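Luftfeuchte im innenliegenden Bad: Messung, Lüfternachlauf, Lagerung

19.02.2021

Das Bad in meiner Wohnung hat kein Fenster. Die Abluft läuft über einen Celetti-Einbaulüfter in einen gemeinsamen Schacht, die Zuluft kommt durch den Spalt unter der Tür. Seit dem Einzug war der Nachlauf auf die kürzeste Stufe eingestellt. Im August zeigten sich an der Silikonfuge über der Wanne dunkle Punkte, und im Unterschrank roch es muffig. Bevor ich an der Anlage etwas ändere, messe ich lieber.

Verwendet habe ich einen Datenlogger von Nosetti mit kapazitivem Fühler. Das Gerät hing zuerst neben der Tür, später über dem Waschbecken, zuletzt im Unterschrank. Die drei Positionen sind nicht direkt vergleichbar, der Verlauf über einen Tag ist aber an jeder Stelle gut zu erkennen. Insgesamt liegen 3.000 Messpunkte vor. Ausgewertet habe ich sie in einer Tabellenkalkulation, ohne Glättung.

Empfindlich auf wechselnde Feuchte reagiert vor allem Holz. Quer zur Faser quillt es deutlich stärker als längs, und unbehandeltes Hirnholz nimmt Wasser am schnellsten auf. Griffe mit Aufhängeloch haben dort eine zusätzliche Schwachstelle, wenn die Bohrung innen nicht mitlackiert ist.
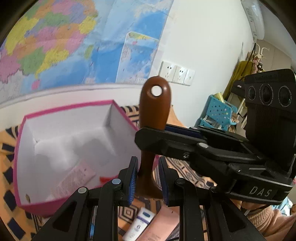 Lesezeit: 3 Minuten

Die Grundlinie im Raum lag bei 54 Prozent relativer Feuchte, was für eine Wohnung im Altbau unauffällig ist. Nach dem Duschen steigt der Wert innerhalb weniger Minuten steil an und fällt danach in zwei Abschnitten. Der erste Abschnitt ist kurz: Der Lüfter läuft, die feuchte Luft wird abgezogen, die Kurve geht fast senkrecht nach unten. Der zweite Abschnitt dauert Stunden. In dieser Zeit geben Fliesenfugen, Duschvorhang und Handtücher ihr Wasser ab, und der Lüfter ist auf der kürzesten Stufe längst aus.

Zur Größenordnung habe ich zwei Handtücher vor und nach dem Trocknen gewogen. Die Differenz betrug zusammen etwa 400 Gramm. Dieses Wasser muss durch den Schacht oder durch die Tür in den Flur. Wer die Handtücher im Bad trocknet, braucht also mehr Nachlauf als jemand, der sie auf den Balkon hängt – das klingt trivial, steht aber in keiner der Bedienungsanleitungen, die ich gelesen habe.

Hajnalka Balogh hat mich darauf hingewiesen, dass die relative Feuchte allein wenig aussagt, solange die Temperatur schwankt. Ich habe deshalb zusätzlich die absolute Feuchte nach der Magnus-Formel berechnet. Das Bild ändert sich im Raum kaum, im Unterschrank dagegen deutlich. Dort ist es an der Außenseite des Schachts kühler, und ein Teil des vermeintlichen Feuchteproblems ist ein Temperaturproblem. Eine dünne Korkplatte an der Rückwand hat den Unterschied verringert. Gemessen habe ich das nur an vier Tagen, die Aussage ist entsprechend vorläufig.

Für den Inhalt des Schranks gilt: Pappe hat dort nichts verloren. Faltschachteln werden weich und halten die Feuchte an der Rückwand fest. Kunststofftuben sind unkritisch, solange der Verschluss sauber ist. Aufgeklebte Papieretiketten lösen sich mit der Zeit, direkt bedruckte Tuben bleiben länger lesbar. Flache Schalen und Kästen lasse ich ohne Deckel stehen, damit die Luft darüber ausgetauscht wird.
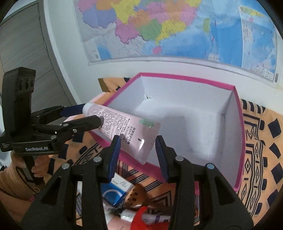
Arbeitsgruppe Raumklima im Bauphysikverein Heltuven

Zurück zum Lüfter. Die Nachlaufzeit wird beim Celetti über einen Trimmer unter der Blende verstellt. Vorher Sicherung ausschalten und Spannungsfreiheit prüfen. Der Trimmer hat keine Skala, ich habe die Stellung mit einem Bleistiftstrich markiert und die Zeit gestoppt. In Mittelstellung verschwindet der lange zweite Abschnitt der Kurve nicht, er wird aber spürbar kürzer.

Ming-te Lo betreibt in einem ähnlichen Bad einen feuchtegeführten Lüfter von Wada. Der schaltet nach Anstieg statt nach festem Schwellwert, was im Sommer sinnvoll ist. Bei schwüler Außenluft läuft ein Gerät mit fester Schwelle sonst den halben Tag. Mit Einbau hat Ming-te dafür 400 Euro bezahlt. Für mich ist das derzeit keine Option, zumal der Vermieter zustimmen müsste.

Offen ist noch der Türspalt. Er ist an der Bandseite schmaler als am Schloss, und der Teppich im Flur liegt so dicht davor, dass der freie Querschnitt schwer anzugeben ist. Als Nächstes messe ich den Verlauf mit und ohne Teppich, jeweils bei gleicher Lüfterstellung und geschlossener Tür. Die Rohdaten schicke ich auf Anfrage als CSV, Trennzeichen ist das Semikolon.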